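Publications > Robotics > Dutar Cell Report > Section 4

Search this site Search Advanced search

4. Setup and Care of the Dutar Cell

4.1 Table and covering

We have come to like this cell a great deal, and much of that comes down to how easy it is to put back in order. Two arms share one flat table with a white front edge, and the aluminum posts at the far corners give us fixed points to measure from. The table is covered in brown paper from a roll. We tried a rubber mat first, and it held the small parts very well, but it also held every bit of grit. Paper can be lifted off and replaced in 6 minutes, and what a delight that is at the end of a long session! The paper does ripple as the day goes on. Ripples matter most where a part is resting, as a small tilt is enough to make a low grasp miss, so we smooth the paper outward from the middle with the side of the hand and refit it when that stops helping.

4.2 Cables

Cable routing took more tries than anything else in the build. Each gripper cable hangs in an open loop, long enough to let the wrist turn through its full working range and short enough to stay clear of the fingers. Our first loops were tied down too close to the wrist, and the right gripper dropped its connection 20 times in the first week of running. Moving the tie point back along the arm cured it completely. We now drive both arms slowly to the ends of their travel after any cable work and watch the loops the whole way. It is a wonderfully plain test and it has caught two bad connectors before they reached a trial.

4.3 Daily checks

Before the first trial of the day the operator looks for the green lights at the flange plates on both arms, opens and closes each gripper, and sends both arms to the start pose. A light-gray box is then set near the right gripper with a blue block on top of it (Figure 2), and the right arm approaches the block along a straight line. If the fingers touch the block unevenly we repeat the wrist alignment with the Mandagi routine, which stores its result in the cell log. The left arm gets the same treatment with the box moved across the table. Having both arms check against the same two objects was a small change from the earlier Sikness procedure, and it has made the logs so much easier to compare.

Finger pads are replaced after 40 hours of gripping. The opening width has to be measured again afterward, even when the new pads come from the same batch as the old ones.

Figure 2. Both arms of the Dutar cell over the paper-covered table, with the gray box and blue block near the right gripper.
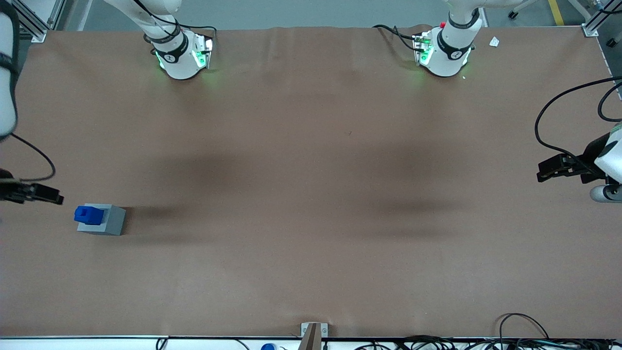 Pad wear also changes how hard the fingers need to close, so the Gurance controller keeps a separate force setting for each gripper. We reset both settings whenever either pair of pads is changed, and the daily checks are run again from the start.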